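About Us 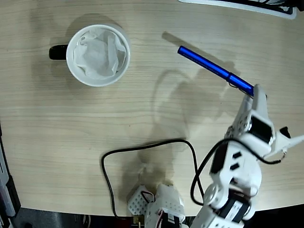
Robotics Club | Werance School

The club is open to any student in the upper grades, and no experience is needed. We have 16 members this year and meet in the Eze Building after classes.

Students work in teams of two on small servo arms built from white plastic brackets. First tasks are simple: pick up a pen, move it, let go. Later each team writes its own program and keeps a log of every run. The goal for the year is 1,000 logged runs.

In July, 14 of our students went to the Gisoleck Open with their own arms.

To join, leave your name at the school office.

Page updated 2024-09-01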